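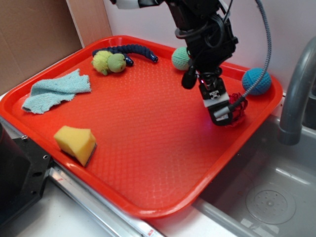
Tundell Compact Audio Interface
Home > Recording > Interfaces > Tundell

The Tundell is a desktop audio interface for singers, songwriters and small ensembles who record at home or in rehearsal rooms. It is made by Kaimal and supplied with a license for Cliderau recording software.

The unit accepts up to 4 microphones at one time. Each input has its own gain control and level light, and phantom power may be switched on in pairs. The 2 headphone outputs have separate volume controls, so that a vocalist and an engineer may listen at different levels during a take.

Specifications
Microphone inputs: 4, combination XLR and 1/4 inch
Line outputs: 6, balanced
Headphone outputs: 2
Connection: USB-C
Power: external adapter, included

In the box
Tundell interface
Power adapter
USB-C cable
Printed setup guide
Cliderau license card

Before first use
Customers are asked to install the Kaimal driver before connecting the interface to a computer. The license card must be registered by the original purchaser and cannot be replaced if lost.

Orders and availability
The Tundell is sold through Vorurura and its approved dealers. The first production run is limited to 3000 units. Orders placed after that quantity has been assigned will be filled in August. Schools and places of worship may request a written quote through the dealer desk.

Returns are accepted in the original packaging, provided that the software license has not been registered.

Product information last revised April 26, 2022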